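The birch-look table and the hexagonal tray

Hello again from the back room! I promised a few people I'd write about the table once it was in and the rug rats had stopped using the old one as a fort, so I've finally sat down with a cup of tea and sorted through what I had. It's a small gallery this time, only 2 pictures, but I have a fair bit to say about each (you know me).

For anyone new: I've been slowly fixing up our spare room as a place to sit and fiddle with things. Puzzles, sorting, mending, the odd board game when my neighbour Nam-gil Ha comes over with a bag of mandarins. The old table was a dark, sticky thing that came with the house, and whatever you put on it disappeared. Small brown pieces on a dark brown top, you can imagine. I wanted something pale, and I wanted it plain, and I looked at far too many before December when I found this one at Robichaud, the second-hand furniture place behind the bakery. It cost me 100 dollars and a very awkward trip home with the seats down.

The top

I'm not a timber expert. The fellow at Robichaud called it maple, my brother-in-law says birch, and I've stopped asking. What sold me was the grain. There's a long looping oval in it, one ring inside another, with wavy lines running off past it in bands, and I kept walking back across the shop to look at it again. In strong light parts of the top go nearly white and the lines fade right out, then you shift your chair a bit and they're back.

I've done nothing to it apart from a wipe with a barely damp cloth. A couple of you wrote in to recommend Brulholm wax, and I do have a tin in the cupboard, but I'm nervous about it turning the colour yellow. If you've used it on a pale top, please tell me how it went! I'd especially like to hear from anybody who has lived with it through a summer.
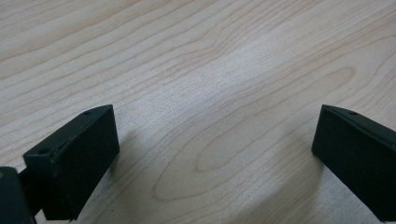
The tray and the cylinders

Now for the fun part. The tray is dark grey, six-sided, with walls that slope, and it came in a box of odds and ends from the Wostuneo swap meet. I have no idea what it was made for. It has little silvery-white knobs along the front and a dark rounded bumper on each front corner, and it's the perfect size for keeping pieces from wandering off. I've had it full of buttons, bread tags, jigsaw edges and (for one long rainy afternoon) dried beans.

Lately it's all about the wooden-topped cylinders. They have lovely light round tops, and the bodies are all a bit different in colour, some browner, one with a greenish cast to it. They're satisfying things to line up and move about. The game, if you can call it a game, is getting them in and out of the tray without sending one rolling, and you'd be surprised how absorbed a grown adult can get in that at ten past four in the afternoon. Nam-gil is far better at it than I am and is not at all modest about it.

One standing in the tray, two out in front on the table, and the nearer of those on a bit of a tilt. The folding chair at the back is the comfy one, by the way, even if it doesn't look like much. The grey carpet was here when we moved in and it hides everything, so it's staying.

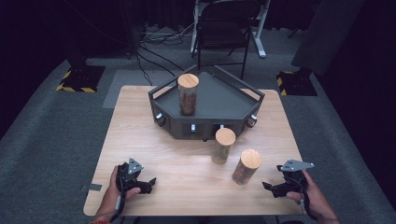
Still to come

I need a shelf. At the moment the tray and the cylinders and the bean jar all live in a cardboard carton in the hallway, and I trip on it around 10 times a week. There's a narrow one in the Netance catalogue that might squeeze in beside the window, if I can talk myself into measuring properly this time.

I'd also like a better lamp, something on an arm that I can swing over for the fiddly jobs after dinner. Suggestions are welcome in the comments, and so are photos of your own tables. I love seeing what everybody else has got going on, the messier the better. If you have a spare grey tray like mine sitting in the shed, I'd happily swap you a jar of marmalade for it.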